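Drivo Tabletop Boards – Gallery

Starkbridge workshop, Wednesday, September 1, 2021

The boards on this page are work surfaces that sit on top of an ordinary table. They are sold under the Drivo name and finished at the Starkbridge workshop. The gallery covers the black finish, which replaced the gray in the April price list. Orders for gray placed before the change will be filled from remaining stock.

A board does two jobs. It protects the tabletop from scratches and cup rings, and it gives a plain dark background against which small parts are easy to find. Pale items show up best. Dark screws and black cable ties are harder to see, and customers who handle a lot of them may prefer to wait for the light finish.

General notes

Every board is sanded on the working face with 320 grit before the first coat. Two coats are applied, with a light rub between them. The underside gets one coat only and is not color matched. Small differences in shade between batches are normal and do not count as a fault.

The first black batch was cut for the Parier reading rooms, where the boards go on shared tables and are put away at night. The batch for Ng followed, with the same finish and a slightly softer edge. Edge shape can be chosen at the time of order. It cannot be changed later without removing the finish down to bare material.

Boards are not fixed to the table. Their own weight holds them in place on a level top. On a very smooth top, pads can be added under the corners – these are sold separately and raise the board by 2 mm. Check that the pads are all the same thickness, or the board will rock.

Cleaning is done with a damp cloth and a little dish soap. Do not use scouring powder or steel wool. Dust is more visible on black than it was on gray, so expect to wipe the surface more often. Hot pans need a trivet. Mugs do not, though a wet base left overnight can leave a faint ring, which usually comes off with warm water.

Black finish, in use

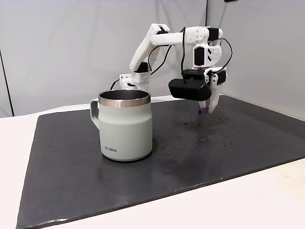
Black board on a white tabletop, covering most of it. The pale sage-green mug stands left of center, and the small purple piece at the gripper's fingertips stands out well against the dark surface.

Ordering and returns

Orders are taken by size and edge shape. Measure the table at both ends, as older tops are often out of square, and give the smaller figure. Allow a margin on all sides if the board will be lifted off often.

The current run is limited to 2,000 boards. Unused boards can be returned in their original wrapping. Boards cut to a special size are not returnable, but a damaged edge can be refinished at Starkbridge for the cost of shipping.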